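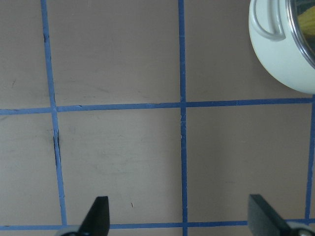 Grarnico reformulates Astia eau de parfum, drops oakmoss extract

Last updated: December 9, 2020

Fragrance maker Grarnico has changed the formula of Astia, its woody chypre eau de parfum, and will ship the new version to stores before the end of the month. The revised scent contains no natural oakmoss extract. A blend of patchouli fractions, cedar and a synthetic moss material takes its place in the base.

The company said the change was made to bring the whole Astia line under one formula for all markets. Until now it had filled two versions, one with a reduced level of oakmoss and one with none, and kept separate stock of each. The two were sold under the same name and in the same bottle.

"The base had to be rebuilt from the drydown up," said Imani Oyelaran, the perfumer in charge of the project. "Taking the moss out leaves a gap between the labdanum and the woods. If you fill it with patchouli alone, the result turns sweet after a few hours on skin."

Oyelaran's team prepared 226 trial formulas. The version selected keeps the bergamot and galbanum opening and the rose and jasmine heart of the earlier scent. The share of labdanum is slightly lower, and vetiver has been moved from a trace to a main part of the base. Concentration is unchanged.

Compounding is handled by Sugden, which also supplies the moss replacer. Osvaldo Rizzi, technical manager at Sugden, said the material is a crystalline solid and has to be predissolved before it goes into the concentrate. The finished concentrate is aged, diluted in alcohol, chilled and filtered. Early batches showed a faint haze at low temperature, and the chill step was lengthened to correct it.

Color was a second issue. Oakmoss extract gave the old Astia a green-brown tint, and the new juice is pale yellow. Grarnico decided against adding dye to match the earlier shade. Keisha Pruitt, who manages the line, said customers comparing an old bottle with a new one should expect to see a difference.

Packaging stays the same apart from the ingredient list and the batch code. Bottles of the new formula carry a code beginning with 11. The first run comes to 3,926 bottles, all in the 50 ml size. The smaller travel spray will follow once existing stock has sold through. Retail prices will not change.

Huvetti, the line's largest retail account, will sell both versions until the old one is gone. Marcus Marchetti, fragrance buyer for the chain, said testers on the counter will be replaced at the same time as shelf stock, so that the scent sampled matches the scent sold. Orders placed online will be filled from older batches first.

The matching body lotion and bath oil are not affected. Both have been made without oakmoss from the start, and their formulas carry over as they are.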